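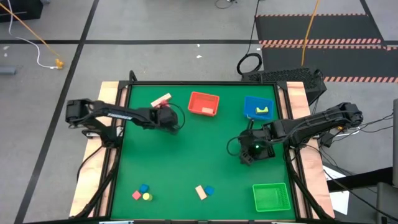

Vatby Block and Basket Set, 36 pieces

Item no. 268
Sold by Hurkero, Nimilcombe

The maker's leaflet says this set "builds focus, logic and confidence." We sell blocks, and we can't vouch for any of that. What we can tell you is what comes in the box, what we like about it and what we'd change.

What you get
36 blocks in mixed shapes: cubes, cylinders, arches and long rectangular blocks. Some are painted in plain strong colors (red, blue, yellow, green) and some are left a natural wood color. Three baskets come with it, one red, one blue, one green. The lid on the storage carton is cardboard and will last about as long as you'd think.

The blocks
The cubes are the best part. They stack square and the corners are eased enough that they don't hurt underfoot. The cylinders roll, so if you plan to use them on a bare table, put something with a bit of grip under them. Our buyer, Rommel Agbayani, tested the set for a month at home and found one under the fridge and one in a boot.

The leaflet calls the paint "lifetime." We would call it decent. After a month of daily use Rommel's red pieces had pale edges. The natural blocks vary in tone from one to the next, and a block may be darker or redder at one end. We don't take returns for that.

The baskets
Red and blue are plastic. The green one is mesh. They are small, and all 36 blocks will not fit in one basket, whatever the carton artwork suggests. Used together they are fine for sorting by color or by shape, though you'll notice there is no yellow basket for the yellow blocks. We asked Dela Peña, who import the set, and were told yellow was "under review." It was under review in March as well.

Size
Longest block: 138 mm
Carton depth: 16 cm
Please measure your shelf. The earlier listing gave the carton depth without the lid.

Who it suits
Classrooms, sorting games, anyone who wants plain shapes without faces or letters on them. If you want to build tall, buy a set made up of cubes and planks only, as the arches and cylinders use up a good share of this one.

Care
Wipe with a damp cloth and dry straight away. Don't soak the blocks. The plastic baskets can go in the sink. The mesh one picks up fluff and needs a brush.

Spares
Single blocks can be ordered by shape and color. Baskets are sold only as a set of three, which we have complained about. Allow two weeks for either.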